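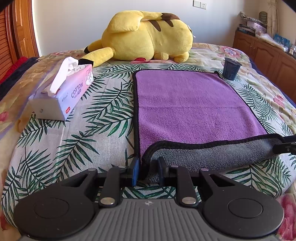
Chapter 9. Folding and laying flat. Most of the marks you lose in the Prokville practical go on folding, so we start there. Before any fold, know your two faces. Some towels look the same both sides and you have to hunt for the seam or the care tag. Others make it easy: the one on the bed is lavender purple on top and grey underneath, with a black binding around the edge, so the moment the near end is turned back you can see how much you've turned. Grey showing, face is down. Simple. Use the colour when you've got it. And start from a flat towel, on a flat bit of bed. Move the small stuff off first, cups, tissues, soft toys, whatever lives there. A cup parked on a corner will drag that corner and you won't notice untill the second fold.

What you need for this chapter: one microfibre towel, one cotton towel, a bed or a big table. No iron. Workbook page 111 for the record sheet.

Words to learn: face, underside, binding, lip (the rolled bit at a fold before you press it down), nap, drape.

9.1 Halves and thirds

Halves first. Take the near end by both corners, carry it to the far end, match the bindings, let go. Smooth from the fold outward, never back toward it. Thirds are harder to judge by eye. Turn the near end in, stop, look, adjust, then bring the far end over the top. If the edges don't line up open it out and go again. Don't tug the top layer to cheat it across, it springs back on the shelf.

Microfibre slides. Cotton grips. You'll feel the diffrence in about a minute, write it down while you remember.

9.2 The surface underneath

A soft bed is a worse folding surface than a table but it's what most homes have. Plush covers are the worst of the lot. The pile holds the towel by its underside and the layers shift. Smooth the cover before you lay anything on it. Check the sides of the mattress too. With a light floral blanket over dark navy bedding, any strip of navy tells you straight away where the cover stops, and whether it's sitting evenly. Same trick as the two-colour towel really. Plain on plain, you need to feel for the edge with your hand.

Leave bunched fabric till last. Shake it, find two corners, then decide if it's a fold or a hang.

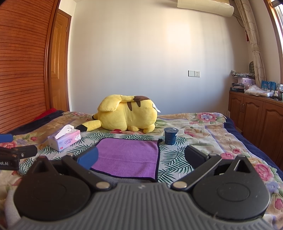

Before you go on

Fold your microfibre towel in thirds, twice. Same with the cotton. Measure both stacks and fill in the sheet. Which one kept its edges? Answers to the written part are on page 284, don't look yet. Section 9.3 is blankets, bring a partner.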